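Pivley toy kitchen set, tested by our robotics club
Review by Lama Darwish, October 12, 2020 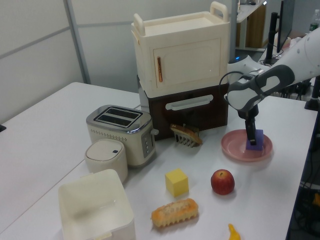 Sponge on the pink plate, with the kitchen unit and the toaster behind.

Our club teaches students to program a robot arm, and for a long time we used wooden blocks. The students stacked blocks, sorted blocks and put blocks in a box. It is good for learning the coordinates, but after one term everybody is tired of it. In May we decided to buy a toy kitchen, so that the exercises would look more like something a person does at home. I compared several sets and ordered the Pivley one from a shop called Hattar. We have used it for a good part of the year now, and I think I can write a fair review.

I must say first that this is a set for small children. The producer does not promise anything about robots, and I will not take away points for things which a child would never notice. But I know from the messages I get that other clubs look for the same kind of objects, so I write mostly for them.

Price and delivery

The set cost 2,614 in our currency with the delivery, which for us is a serious amount. A cheaper one from Flamard was 900, and we bought this too, to compare. I come back to it at the end. The Pivley box arrived well packed, and only the paper instruction was bent. The instruction is short and has mostly drawings. I put it together alone in one evening, without tools.

The kitchen unit

This is the largest part and the reason why we chose the set. There is a cream upper part with a door, like a small oven, and it stands on a dark brown base with a drawer. The upper part has two carrying handles. The door has an upright handle in a copper colour, and the drawer has a long white one which goes horizontally.

For our purpose the two handles are the best thing in the whole set. A student who has learned to hold the upright handle thinks that the drawer will be easy, and then discovers that the gripper must be turned. With blocks we never had this lesson in such a clear form. The door opens on a hinge, so the hand has to follow a curve, while the drawer wants a straight line. I give the drawer first and the door some weeks later.

The weak side is the weight. The unit is light, and when the arm pulls the drawer a little too high, the complete thing comes forward. We tried a rubber mat under it and this helped for some time. Later we used double-sided tape, which is ugly when you remove it. I would gladly pay more for a heavier base. The drawer also became more stiff after the summer, when the room was very warm, but a little candle wax on the rails repaired it.

The toaster

It has two slots on the top, a lever and small round buttons on the side. The metallic top looks nice. It is also shiny, and our vision program did not like it in the evening with the ceiling lamps on. One of my students spent 2 whole meetings to find out why the program saw the slot in a wrong place, and the cure was to switch off the lamp nearest to the table. Write this down if you buy it.

Putting the bread slice in a slot is our most loved exercise. It is also the most difficult of the regular ones. The slice has to be vertical and the slot forgives very little. I allow the beginners to start with the slice already standing in the white rack, so they do not need to pick it from flat. The stronger students begin with it lying on the table.

The food

The food is of uneven quality. The apple is a good size for a gripper with two fingers, but it rolls, and you will collect it from the floor many times. The banana is harder than it looks, as its curved form turns in the grip. The bread roll has a bumpy, glazed surface on top and ridges on the sides, and I recommend it for the first lesson with food, because the ridges help the fingers to hold. The bread slice is good, only the corners of ours are a little worn now.

I have one complaint about the colours. The roll and the crust of the slice are both in the brown family, and a simple colour filter mixes them. For older students this is a useful problem. For the younger ones it was a disappointment, and I had to change the worksheet.

Plate and sponge

We do the wiping exercise with a pink plate and a purple sponge, and I want to write a little more about it, because it surprised me. I thought it would be a filler for the days when the others are busy with the toaster. The task is simple to say: take the sponge, go down to the plate, press, move, lift. The pressing is where the learning happens. If the arm stops too high, the sponge only floats over the plate, and the student is sure that the program is right because the picture on the screen looks right. If it goes too low, the plate slides away or the arm makes its safety stop, and we must start again.

The plate has a raised rim with a flat middle. The rim is a small trap. Students who draw a large circle hit it with the sponge, and then they learn to measure before they draw. The flat part is not deep, so it is possible to teach it with one fixed height, and a force sensor is not necessary. I would still have liked a second plate with another depth, which the shop does not sell separately. I asked Hattar by e-mail and the answer was polite but negative.

The sponge is soft enough to forgive an error of a few millimetres. After many lessons it keeps a mark where the fingers squeeze it, so I turn it from time to time.

Comparison with the Flamard set

The cheaper set is not bad for children at home. For our arm it was too small. The oven door is opened with a little knob, and our fingers slip from it. The food is hollow, so it becomes oval if the gripper closes with normal strength, and later it does not stand in one place. After two lessons we gave it to the little sister of a student, who is very pleased with it.

Some clubs in our region use the training objects from Somolon. I have seen them on a competition but I did not work with them myself, so I cannot judge. They looked solid, and the price was too high for us.

Small practical advice

Mark the place of the kitchen unit on the table with pencil. If somebody moves it in the cleaning, all the saved positions are wrong, and you lose half of a lesson.

Keep the gripper on low force for the food, and raise it a little for the drawer.

Buy a spare sponge on the first day. Any kitchen sponge will do, but cut it to the same size, or the students will have to change their numbers.

Do not start with the door. I did this with my first group, and it was a mistake – they lost courage, and I needed two weeks to get it back.

My rating

I give four stars from five. One star is missing for the light base and for the shiny toaster together. The set has survived a lot of bad programs, the handles are well made, and nothing has broken yet except one small foot under the unit, which I glued. Next term we plan a club competition with three tasks in a row: open the drawer, put the slice in the toaster, wipe the plate. The rules are still in discussion, and the students want extra points for a plate that does not move during the wiping. If another teacher has a good idea how to make the base heavier without tape, please write it in the comments.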